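머른스카, 스콜트스테드 장기숙소 침구 교체 절차 개정
8월 교체분부터 적용, 매트리스 노출 점검과 색상별 분리 수거가 골자

장기 체류형 숙소를 운영하는 머른스카(Murnska)가 스콜트스테드(Skoltstead) 단지의 침구 교체 절차를 개정해 8월 교체분부터 적용한다. 대상은 단지 내 침대 458개다. 개정 절차는 침구를 걷는 단계, 매트리스를 점검하는 단계, 세탁물을 나누어 싣는 단계, 다시 까는 단계로 구분된다. 세탁은 기존과 같이 카르코라(Carkora)가 맡는다.
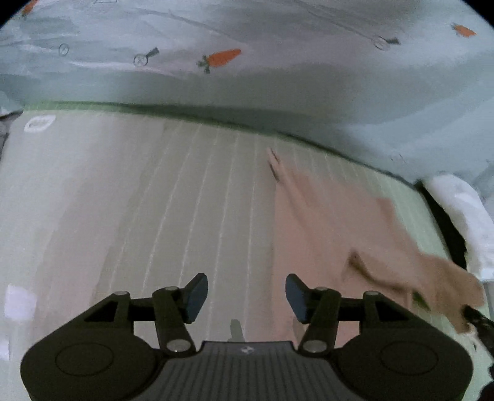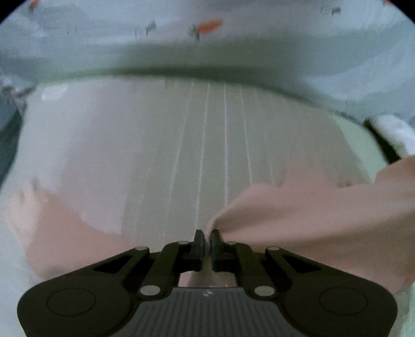 분홍 계열 천과 연한 녹회색 바탕면

종전 절차에서는 시트를 벗긴 직후 새 시트를 씌우도록 되어 있었다. 매트리스 표면을 보는 시간은 따로 정해져 있지 않았고, 얼룩이나 봉제선 터짐은 발견한 사람이 비고란에 적는 방식이었다. 머른스카가 올해 상반기 교체 기록을 정리한 결과 비고란이 채워진 기록은 3161건 중 100건이었다. 같은 기간 매트리스 상태에 관한 입주자 문의는 이보다 많았으며, 문의가 들어온 침대의 상당수는 직전 교체 기록에 특이 사항이 없었다.

회사는 이 차이를 절차상의 문제로 분류했다. 교체 작업이 침대 한쪽에서 시작해 반대쪽에서 끝나는 순서로 짜여 있어, 벗긴 면이 완전히 드러나는 시점이 없거나 매우 짧다는 것이다. 개정안은 새 시트를 펴기 전에 매트리스 윗면 전체를 드러낸 상태를 한 번 거치도록 했다.

걷는 순서

침구를 걷는 순서는 베개, 이불, 덮개용 얇은 천, 시트로 정해졌다. 이불은 매트리스 위에 뭉쳐 두지 않고 발치 쪽 의자나 선반에 옮긴다. 의자가 없는 방에서는 운반 카트의 윗단을 쓴다. 바닥에 내려놓는 것은 종전과 마찬가지로 허용되지 않는다.

얇은 천은 한가운데를 집어 들어 올리지 않는다. 모서리 두 곳을 먼저 찾고, 머리 쪽에서 발치 쪽으로 접어 내려온다. 가운데를 집으면 주름이 한 점에서 방사형으로 몰리고, 반대쪽 모서리가 매트리스 틈에 끼어 있을 때 봉제선에 힘이 걸린다. 카르코라가 지난해 반송한 파손품 가운데 모서리 봉제선이 벌어진 품목이 가장 많았다. 모서리를 바로 찾기 어려울 정도로 구겨진 천은 가장자리 한 변을 손으로 훑어 모서리까지 따라간다.

시트는 네 귀를 모두 뺀 뒤에 걷는다. 고무단이 있는 시트는 발치 쪽 두 귀, 머리 쪽 두 귀 순으로 뺀다. 한쪽 귀가 걸린 상태에서 당기는 동작은 금지 항목으로 옮겨졌다. 종전에는 권고 사항이었다.

벗긴 천을 털어서 펴는 동작도 금지 항목에 포함됐다. 머리카락이나 부스러기는 안쪽으로 접어 넣은 채 수거 자루에 담고, 세탁장에서 처리한다. 방 안에서 털면 이미 닦은 선반과 창틀을 다시 닦아야 하는 경우가 생긴다.

매트리스 점검

점검 항목은 표면 얼룩, 원단 해짐, 테두리 봉제선, 라벨 상태, 꺼짐이다. 점검은 머리 쪽에서 서서 한 번, 발치 쪽에서 허리를 낮추고 한 번 한다. 줄무늬 원단은 꺼진 자리에서 무늬 간격이 달라 보이므로 낮은 각도에서 확인하도록 했다. 민무늬 원단은 손바닥으로 누르며 확인한다.

라벨은 읽을 수 있는지 여부만 기록한다. 인쇄가 지워져 읽을 수 없는 라벨은 '판독 불가'로 적고, 해당 침대의 규격은 구매 대장에서 찾아 보완한다. 라벨을 떼어 내거나 그 위에 새 스티커를 붙이는 것은 금지된다. 새 관리 표시는 매트리스 옆면 발치 쪽에 꿰매 단다. 이 작업은 교체 담당이 하지 않고 시설 담당이 분기마다 모아서 한다.

얼룩은 색이 아니라 위치로 적는다. 매트리스를 머리, 가운데, 발치와 왼쪽, 오른쪽으로 나눈 칸에 표시하며, 기준은 발치에 서서 머리 쪽을 본 방향이다. 종전 기록에서는 기준 방향이 적혀 있지 않아 같은 얼룩이 왼쪽과 오른쪽으로 번갈아 기록된 사례가 있었다. 새 얼룩과 이전 얼룩의 구분은 직전 기록과 대조해 판단한다.

매트리스 뒤집기 주기는 바뀌지 않는다. 다만 양면 사용이 가능한 제품과 한 면만 쓰는 제품을 기록 양식에서 구분한다. 한 면 제품은 머리와 발치만 바꾼다. 방향을 바꾼 날에는 꺼짐 항목을 비워 두고 다음 교체 때 기입한다.

분류와 수거

수거 자루는 흰색 계열, 옅은 색 계열, 무늬 있는 것으로 나뉜다. 분홍, 살구, 하늘색 단색 천은 옅은 색 계열에 넣는다. 무늬가 인쇄된 이불 커버는 바탕색과 관계없이 무늬 자루에 넣는다. 종전에는 바탕이 흰 무늬 커버를 흰색 자루에 넣을 수 있었다.

이불은 커버를 벗겨 속통과 커버를 따로 보낸다. 커버 지퍼는 닫고, 단추는 푼 상태로 둔다. 커버 안쪽 끈이 속통에 묶여 있으면 풀고, 매듭이 풀리지 않으면 자르지 않은 채 속통째 별도 자루에 담아 표시한다. 끈을 자른 커버는 재사용 전에 수선 대상으로 넘어가며, 교체 물량이 몰리는 달에는 이 수선이 가장 오래 밀렸다.

젖은 천은 마른 천과 섞지 않는다. 안쪽이 코팅된 자루에 담고 당일 마지막 회차로 보낸다. 입주자 개인 물품으로 보이는 천이 섞여 나온 경우에는 자루에 넣지 않고 방 안 책상 위에 접어 둔 뒤 기록한다. 소유가 분명하지 않은 담요와 작은 천이 여기에 해당한다.

자루는 입구를 묶을 수 있는 높이까지만 채운다. 자루를 눌러 담은 경우 세탁장에서 꺼내는 과정에 천이 서로 감겨 분류가 다시 필요하다는 것이 카르코라 측 의견이었다. 카르코라는 접수 시점에 자루별 색상 분류가 맞는지 확인하고, 맞지 않는 자루는 반송하지 않고 자체 분류한 뒤 건수를 통보한다. 통보된 건수는 정산에는 반영되지 않으며 교육 자료로만 쓴다.

세탁 후 접기

세탁을 마친 천의 접는 규격도 통일된다. 시트는 긴 변을 먼저 반으로 접고, 다시 반으로 접은 다음 짧은 변 방향으로 접어 선반 깊이에 맞춘다. 얇은 덮개 천은 접힌 등이 선반 바깥쪽을 향하게 쌓는다. 규격을 나타내는 꼬리표는 등 쪽 오른편으로 나오게 한다.

접는 작업대는 마른 천으로 닦은 뒤 쓴다. 천을 펼 때는 작업대 바깥으로 늘어지는 부분이 바닥에 닿지 않게 하고, 큰 시트는 두 사람이 맞잡아 접는다. 한 사람이 접어야 할 때는 작업대 위에서 절반씩 펼치며 접는다. 모서리를 맞춘 다음 가운데에서 바깥쪽으로 쓸어 주름을 뺀다. 고무단 시트는 네 귀를 서로 끼워 한쪽에 모은 뒤 사각형으로 정리한다.

선반에는 침대 규격이 다른 시트를 한 칸에 섞어 쌓지 않는다. 새로 들어온 것은 아래에 넣고 위에서부터 꺼내 쓴다. 같은 묶음만 반복해서 쓰여 닳는 정도가 고르지 않다는 점이 작년 재고 조사에서 확인됐다. 선반 표시판은 8월 중 교체를 마칠 예정이다.

예비 물량은 시트와 이불 커버를 합쳐 700장을 유지한다. 종전에는 건물마다 따로 예비분을 두었으나 앞으로는 중앙 보관실에서 관리한다. 야간에 급히 교체가 필요한 경우를 위해 각 건물 관리실 캐비닛에 침대 한 개분 꾸러미를 둔다. 꾸러미는 시트, 덮개 천, 이불 커버, 베개 커버로 구성되며, 사용하면 다음 날 오전 10시까지 보충한다.

다시 까는 순서

새 시트는 점검 기록을 마친 뒤에 편다. 머리 쪽 두 귀를 먼저 씌우고 발치 쪽을 당겨 씌운다. 시트 윗면에 세로 방향으로 남은 접힌 자국은 그대로 두어도 되지만 비스듬한 주름은 귀를 한 번 빼서 다시 맞춘다. 다림질은 하지 않는다.

이불은 커버의 무늬 방향을 머리 쪽으로 맞춘다. 무늬 방향이 없는 커버는 지퍼가 발치로 가게 한다. 덮개 천은 입주자가 사용을 원하는 방에만 깐다. 원하지 않는 방에서는 옷장 윗선반에 접어 두며, 이 경우에도 교체 주기는 같다.

매트리스가 벽이나 커튼에 닿아 있으면 손이 들어갈 만큼 당겨 놓고 작업한 뒤 원위치로 민다. 커튼 자락이 매트리스와 침대 틀 사이에 끼었는지도 이때 확인한다.

기록 양식

기록은 종이 양식에서 관리 프로그램 아칸다(Akanda)로 옮겨진다. 방 번호와 침대 번호를 고르면 직전 점검 내용이 먼저 나오고, 바뀐 항목만 수정한다. 변동이 없을 때도 '변동 없음'을 직접 선택해야 저장된다. 빈칸으로 저장되는 기록을 없애려는 조치다. 종이 양식은 단말기 고장 시에만 쓰고, 당일 오후 6시까지 프로그램에 옮겨 적는다.

사진 첨부는 얼룩과 봉제선 터짐 항목에 한해 의무다. 사진에는 해당 부위와 매트리스 모서리 한 곳이 함께 들어가야 한다. 입주자의 소지품이 찍히지 않도록 하고, 찍힌 경우 다시 촬영한다. 점검 결과 교체가 필요하다고 판단된 매트리스는 시설 담당이 한 번 더 확인한 뒤 구매 목록에 올린다.

입주자 안내문은 각 층 게시판과 방문 안쪽에 붙는다. 교체일에는 침대 위 개인 물품을 치우고, 충전 중인 기기는 침대에서 옮겨 두도록 요청하는 내용이다. 물품이 남아 있는 침대는 교체하지 않고 새 침구를 책상이나 의자에 놓아 둔다. 이 침대는 기록상 '미실시'로 남으며, 입주자가 신청하면 같은 주 안에 다시 방문한다. 교체 방문 시간은 오전 9시 이후로 종전과 같다.

세탁 주기와 입주자 부담 비용은 바뀌지 않는다. 베개 속통과 매트리스 보호 패드는 이번 개정에서 제외됐다. 보호 패드는 방마다 규격과 고정 방식이 달라 현황 조사를 먼저 진행하며, 조사 결과에 따라 별도 지침을 낼 예정이라고 머른스카는 밝혔다.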